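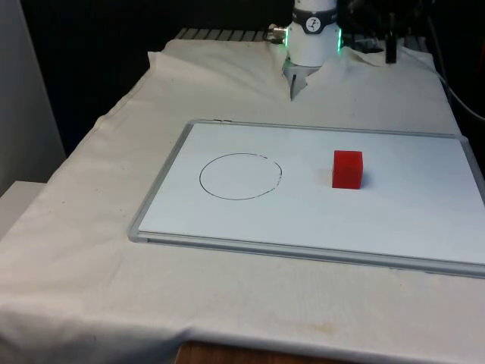 Arm 2 table, board as found, cube right of the drawn circle.

May 24, 2021
Cusel bench log, arm 2. Fault: protective stop during push-to-circle task.

Short version: the arm pressed down into the whiteboard on the return move and tripped on force. No one near the table, nothing broken that I can find. Cause is the board height in the config, and a second problem with the board sliding that hid it.

Task is the usual one. Cube starts to the right, arm pushes it into the circle, lifts, goes home. We were partway into the Hurton set, 284 trials planned. Trial 227 stopped with a force limit on the vertical axis. The tool was 12 mm lower than it should have been at that point in the path. Controller held position and did what it is supposed to do. I backed it off by hand in freedrive, no power cycle needed.

First guess was the tool offset, after the fingertips were changed in March. Checked it against the calibration pin and it is fine, so I left it alone.

Second guess was the board. The table height is stored as one number and the board thickness is added on top of it. Somebody loaded the Brimik config this morning, and that one has the table height measured on the bare top. We have the cloth on now, plus the board, and the cloth bunches under the frame. So the plane was wrong all along. It did not show earlier because the push moves run with compliance on and the arm rides up on the surface. The return move has compliance off. Most returns start high enough to clear. This one started from a retry and did not.

The sliding: the board sits on the cloth with nothing holding it, and over a long set it turns a little. It is at a slight angle now and I doubt anyone put it down that way. The vision side copes with this, it finds the circle fresh every trial. The keep-out box does not. It is fixed to the table, so when the board moves, the metal rim ends up in space the planner thinks is clear. Not what stopped us today, but it would have been next.

Also the circle is wearing off. The right side of the line has gaps at the top and is down to dots lower down. The detector still fits an ellipse to it, but the confidence in the log has dropped over the set. Would rather redraw it than lower the threshold. If you redraw, trace the existing line, otherwise the success radius has to be changed too.

Done so far:
Config put back to the Echeverri values, plane touched off at 3 points on the writing surface.
Return move now lifts straight up before anything else, compliance stays on until it is clear.
Dry run at low speed with no cube, no contact on the return.

Not done:
Board still loose. Want non-slip mat between board and cloth, then clamp blocks at the near corners if the mat is not enough. Whatever we add changes the height, so touch off again after.
Keep-out box should follow the detected board pose. Ticket opened.
Config loader should refuse a file with no surface note in it. Same ticket.
Circle not redrawn yet.

Trials before the stop: I am keeping the success labels, as the pushes themselves look normal in the logs. The force traces are no good for the whole set and I marked them that way in the index. Anyone using them for the contact work, leave this set out.

Please do not restart the set until the board is fixed down. If the arm trips on force again, save the controller log before clearing the fault. The first one today got overwritten when I jogged the arm, and I had to pull the numbers from the recorder on the PC, which samples a lot slower.

Speed is capped in the pendant for now. Leave it capped until the touch-off has been repeated with the mat in.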